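Speaker notes: Small kitchens, short benches
Session 3, Tuesday, 20 minutes plus questions
Speaker: Tania Sarkar

Slide 1. Title
Introduce self. Twelve-unit block at Witton, bench layout study. Thank Tiruwork Belay for the measuring and the drawings. Handout is on the side table. Tell them questions at the end unless a term is unclear.

Slide 2. What the study covered
Bench length, bench depth, and the order in which sink, preparation space and cooking surface are arranged. We did not look at overhead cupboards, lighting or ventilation. Those are in the Mavidura report, and Tiruwork can send it to anyone who leaves an address.

All units were rentals. Tenants could not change plumbing or fixed joinery. They could change where they kept things, and most of the findings come down to that.

Slide 3. Definitions
Clear bench: the continuous run of worktop with nothing permanently sitting on it. A kettle that is never put away counts as permanent.
Landing space: the clear bench beside a cooking surface or oven where a hot dish can be put down.
Reach zone: what a person can get to without moving their feet.
Say these slowly. The next four slides depend on them, and at the Prevow session people mixed up the first two.

Slide 4. Method
Each kitchen was measured twice, once as let and once as lived in. The as-let figure comes from the plans and was checked with a tape. The as-lived-in figure was taken at 8 in the morning on a working day, before anyone had tidied for us. Tenants agreed to this in advance but were not told which day.

We then asked each household to cook one ordinary evening meal and noted every time an item had to be shifted to make room for another. A shift is recorded when something is picked up and put down again without being used.

Pause for the note on error. Two observers, same meal, separate sheets. Where the sheets disagreed we took the lower figure.

Slide 5. Clear bench as let and as lived in
Point to the left column first. The longest bench in the block is 1344 mm as let. On the plan it looks generous. Lived in, the same bench had less than half its length clear, and the clear part was split by a dish rack. The colour coding on the chart is by floor and has no bearing on the result. Ignore it if asked.

The losses came mainly from drying dishes, small appliances and food with no cupboard assigned to it. The appliances took up less bench than the dishes did. This surprised the building manager, who had been planning to provide a built-in microwave in every unit.

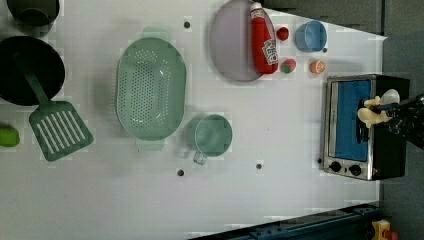
Slide 6. Depth
Depth was the same throughout the block, so we borrowed three kitchens at Paracha with deeper benches for comparison. Extra depth did not turn into working space. It filled from the back with jars, oils and paper, and the strip at the front stayed the same width as in the shallow kitchens. Tenants at Paracha rated their benches as large all the same. Mention that perceived size and usable size are recorded separately in the handout.

If short of time, skip straight to slide 8.

Slide 7. Order of fixtures
Two arrangements at Witton. In type A the sink is at one end, the cooktop at the other, and all the bench sits between them. In type B the sink is in the middle with a short bench on each side.

Type A had fewer shifts per meal. Median was 9 for type A and 20 for type B. Same total bench length in both. In type B the short bench beside the cooktop was used as landing space and the other one for drying, which left chopping to be done on the table or over the sink.

Do not overstate this. The sample is one block, and type B kitchens had larger households on average. Tiruwork's view is that household size accounts for part of the gap. Mine is that it accounts for less than that. The data will not settle it.

Slide 8. Changes that cost nothing
Three were trialled for a month, starting in September.
Dish rack moved off the bench and onto the draining side of the sink.
Kettle and toaster kept together at the end furthest from the cooktop.
One drawer emptied and given over to the utensils used every day.

The rack made the most difference. The drawer made little difference to shifts, but tenants kept to it after the trial ended. The appliance change was dropped in most type B units for want of a power point at the far end. Show the power point plan here if anyone from building services is in the room.

Slide 9. Recommendations for new work
Put the bench in one run where the plumbing permits. Allow landing space on at least one side of the cooktop and do not count it as preparation space. Place a double power point at the end of the run away from the cooktop. Leave depth at the standard measure and spend the money on length.

Slide 10. Further work
Second round at Witton once the vacant units are let. We would like a block with galley kitchens as well. Anyone who manages one, please speak to Tiruwork at the break.

Likely questions
Folding benches: not tested. Two tenants owned one and neither used it during the observed meal.
Islands: no room for one in any unit measured.
Cost per unit: refer to the last page of the handout. Figures exclude labour.
Raw sheets: available on request, with names removed.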